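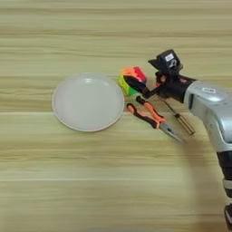
Puzzle cube, pliers and a screwdriver on the bench at the Egilsson open day.

Home Blog Trips Workshop About Contact

Posted 20 October 2020 by the author

So I finally got myself to an open day at Egilsson! I've been on their mailing list since May, when I signed up for a drawer slide catalog and started getting robot newsletters for some reason, and this was the first event I could drive to. It took me 2 hours with a stop for gas and a really terrible muffin. I had ticket number 74, printed on paper, and I've kept it because I keep everything.

They run these things in small groups. You get a badge, you get a coffee, and then you get walked past the milling machines (loud, wonderful, I could have stayed there all day) to a side room where the Virkari demo was set up. Virkari is what they call the whole tabletop project, the arms and the software together. I'd pictured something behind a big yellow fence with warning lights. It was a wooden table and a plate. There was a rope to stand behind, and I leaned over it so much that I got asked to please take a step back. Twice.

The idea is simple enough that my mom would get it. There are ordinary things, there is a plate, and the arm is supposed to sort out which goes where. I thought the little puzzle cube would be easy for it, being a cube and all, but the guide told us it's one of the more annoying items because it can turn in its own joints when you squeeze it. I had never thought about that and now I can't stop thinking about it. Pliers are a pain too, with the handles wanting to open and close on you.

What I liked best was how slow it was. I know that sounds like a complaint! But the videos you see online are all sped up, and at real speed you have time to look at the thing and guess what it's going to do. I guessed wrong a lot. The lady next to me guessed right nearly every time and I got a bit competitive about it.

They also showed a hand with proper fingers, which they've nicknamed Fullov, 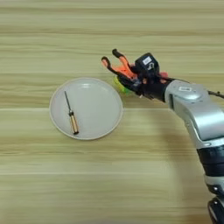 and I fell for that one completely. Orange fingers with black tips! It looks like it came out of a toy box, and I mean that as a compliment. I asked if the color meant anything and was told they'd had a lot of orange left. The plain black gripper is the sensible choice for most jobs, according to the guide, and the fingered hand is what everybody wants to take pictures of. Guilty.

Somebody in our group asked the jobs question, as somebody always does, and I thought the answer was fair. A small screwdriver on a plate is still a decent challenge for these things – they weren't pretending otherwise. I would have liked more on what it all costs. I asked, and got a smile and a leaflet.

The leaflet is for Woteo, their training course, and it runs to 3 evenings with a bit of homework. I'm tempted. I have no use for it whatsoever, but I'm tempted.

Parking was free, the sandwiches were gone by the time our group came out, and the gift table had pens. I took two. If they do another one in the spring I'll post the date as soon as I get it, and if anyone wants to split the gas, leave me a comment.

Get new posts by email. Enter your address to subscribe. You can unsubscribe at any time.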